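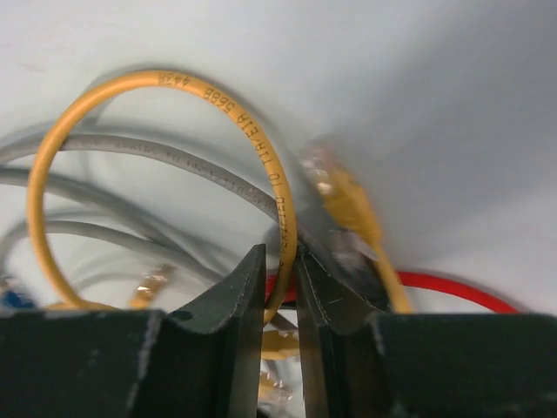 Lovisa Engström
Sep 16, 2020

Sorting the patch cable bin at Rustora before the October move. Rule one: read the jacket before you read the label somebody taped on it.

Printing that says TIA/EIA 568B and VERIFIED refers to the cable standard. It tells you nothing about how the plugs were crimped. Test both ends anyway.

Gray goes to the desks, yellow to the switch closet. The old Flimville office did it the other way round, so check where a cable came from before trusting the color.

Coiling: let the cable fall into the loop it wants. Forcing it tighter kinks the pairs. Anything with a flat spot in the jacket goes in the scrap box.

Tally so far: 436 in the bin at the start, about 30 scrapped, mostly broken clips. 4 failed on the tester with the clips intact - all short ones.

Two-meter lengths get a hook-and-loop tie. No zip ties, Sundqvist.

Replacement clips don't fit molded boots. Cut the end off and crimp a new plug, or scrap it.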